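Gripper drops cubes after warm-up, then servo overload fault

Forum: Small arms and grippers
11 replies

benchrat_ollie
Original poster
I have a small arm set up to pick cubes off a wood table and place them on a board. Two-finger printed gripper, smart servo on the jaw, Bandosora controller. For the first part of a session it behaves. Then it starts letting cubes slip, and after that the jaw servo throws an overload fault and goes limp with whatever it is holding. Last night it let go over the board and knocked other pieces out of place.

I logged the jaw servo. It reads 63 C when the fault comes up. Torque limit is set to 60 percent. Firmware is the July release. I already reprinted both fingers and changed the jaw screws.

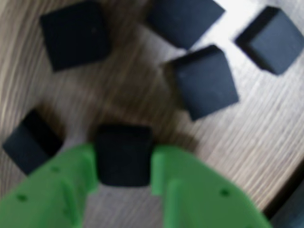
What is the jaw servo doing between picks?
It stays closed at the last commanded position until the next open command. There is no idle state in my script.

Sun 16 August

tmarsh_cnc
Then that's your heat. You are commanding the jaw to a position narrower than the cube, so it can never get there and it pushes at the limit the whole time it holds. Back the close position off until it just grips.

lowgear
I don't agree that it's only heat. Slipping came before the fault. If the servo were pushing at the limit the grip would be hard right up to the shutdown. I would look at the cable first. Mine had a bad crimp and the voltage sagged every time the wrist turned.

benchrat_ollie
Original poster
Voltage at the controller is steady. I haven't measured at the servo end.

lowgear
Measure at the servo end. The controller reading tells you nothing about the connector.

Silvan Schwaiger
Moderator
Two separate things here. Please do the safe one first. When the overload trips, the jaw loses torque and drops the part. With a light cube that is an annoyance. If you have the same script on anything heavier, fix the fault handling before you run it again. The arm should stop when the jaw faults. From your description it keeps going through the move.

benchrat_ollie
Original poster
It does keep going. The script only checks the arm joints. I'll add the jaw.

tmarsh_cnc
Also check which way the fingers flex. Printed fingers spread at the tips under load, so the cube ends up held by one edge. That would explain slipping with a hard grip.

kd_farari
I run the Farari jaw with Rissanen pads on the fingertips and had this same complaint. Pads fixed the slipping. They did nothing for the overload. I had to lower the torque limit after the first second of holding.

lowgear
Pads hide the problem. If the voltage drops, you still get the fault.

kd_farari
I ran 9 sessions after the change with no fault and never touched the cable. Could be luck, but I don't think his problem has to be the same as yours.

benchrat_ollie
Original poster
Measured at the servo end tonight while moving the wrist by hand. It dips up to 11 percent in one position, with the cable pulled toward the connector. So lowgear has a point. I also moved the close position out and the temperature stayed lower over a full session.

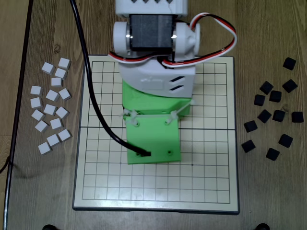
Arm over the board, black cable running to the connector on the green plate.

lowgear
There you go. Give it more slack and put a clip on it so the plug doesn't take the load.

tmarsh_cnc
A dip that size alone won't put the servo at 63. You changed two things in one night, so you can't say which one did it.

benchrat_ollie
Original poster
Fair. I'll put the old close position back with the new cable routing and run it again. The jaw fault now stops the arm. I tested that by tripping it on purpose with a Tonolero clamp block between the fingers.

Silvan Schwaiger
Moderator
Good. Post the log with both temperature and voltage in it when you have it. Leaving this open.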